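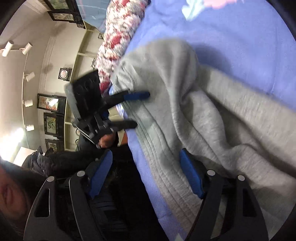 Page last changed: July, 9:52 p.m.

[menders] Re: twin needle hems on sweatshirt fabric (message 2499)

From: Clémence Delorme
To: menders list
In reply to: Loïc Tanguy

Loïc Tanguy wrote:
> Hello all. I took the bottom of an old sweatshirt apart to shorten
> it, and now I can't get it back together so it looks like anything.
> I bought a twin needle and tried it on the Vinetti my aunt gave me.
> On scraps it's fine. On the real thing I get a ridge standing up
> between the two rows, and every few inches it skips. I've tried
> two kinds of thread. The hem is 26 inches around if that matters.
> Should I give up and put ribbing on it?
>
> Also does anyone have the manual for the Vinetti? Mine came with
> the pages for the buttonholer and nothing else.
>
> Loïc

Loïc, please don't give up, you are so close! I love twin needle hems more than is reasonable and I have been through every bit of what you describe, on a Vinetti too (the green one with the drop-in bobbin, is yours the same?).

The ridge first. It has a name, tunneling, and it comes from the bobbin thread pulling the two top rows toward each other. Loosen the upper tension by a full number, sew a few inches, look at it, and if it still stands up then loosen the bobbin a hair as well. Mark where the bobbin screw was before you touch it. I used a dot of nail polish and I'm still grateful to myself for it.

If that doesn't flatten it, wind wooly nylon on the bobbin. Wind it by hand, slowly, without stretching it. Josiane Barbier told me this at the spring swap and I didn't believe her, and then I went home and hemmed three T-shirts in one evening because it was so much fun to see them come out flat.

Now the skips. You said it's fine on scraps, and I'd bet your scraps were one or two layers and didn't have a side seam in them. Are the skips near the side seams? Sweatshirt fleece gets very bulky there, and the presser foot tips back as it climbs. Fold a bit of denim and put it under the back of the foot so it stays level going up, then take it out once you're over the hump. Walk the wheel by hand for those few stitches. Also check what it says on the needle packet. The ordinary twin is a universal point, and for knits you want the one marked stretch. I ruined a whole afternoon over that once, and a perfectly good pair of pajama pants.

Stitch length: go longer than feels right. I set mine to 3 and sometimes a little past it. Short stitches make the edge go wavy, and then you press it, and it looks lovely until the first wash.

And do baste! I know, I know. But a hem that wide wants to creep, and with a line of hand basting you can sew the whole circle without stopping to pull pins. Sew from the right side, start a little behind a side seam, and overlap at the end by an inch or so. Pull the tails to the back and knot them.

On thread, what were the two kinds? I've had good luck with Stomura polyester, the small spools that hold up to 300 yards. The Åberg cotton is beautiful for quilting, but it has no give at all and it popped on me the first time I pulled the sweatshirt over my head. If you only have one spool of your color, wind a second bobbin and use it as your other top thread. Put them on so one unwinds from the front and the other from the back, and they won't tangle.

Ribbing is nice too, by the way, and if you end up going that way cut it shorter than the hem and stretch as you sew. But try the denim trick first!

About the manual: Romain Sabatier scanned his a while back, I think the whole thing including the threading chart. Romain, are you reading? If it's too big for the list maybe send it to Loïc directly, and I'd like a copy too, mine has coffee all over the tension pages.

One question of my own while I'm here. Has anyone got a source for gray heather thread that looks right on gray heather cloth? Everything I buy is either too blue or too flat. I've been running one light gray and one medium gray in the twin needle and from arm's length it's pretty convincing, but I'd love to hear what other people do.

Tell us how it goes, Loïc!

Clémence

--
menders mailing list
To leave the list, send a message with the word "leave" in the subject line.

Previous message: twin needle hems on sweatshirt fabric (Loïc Tanguy)
Next message: Vinetti manual, was Re: twin needle hems (Khải Đinh)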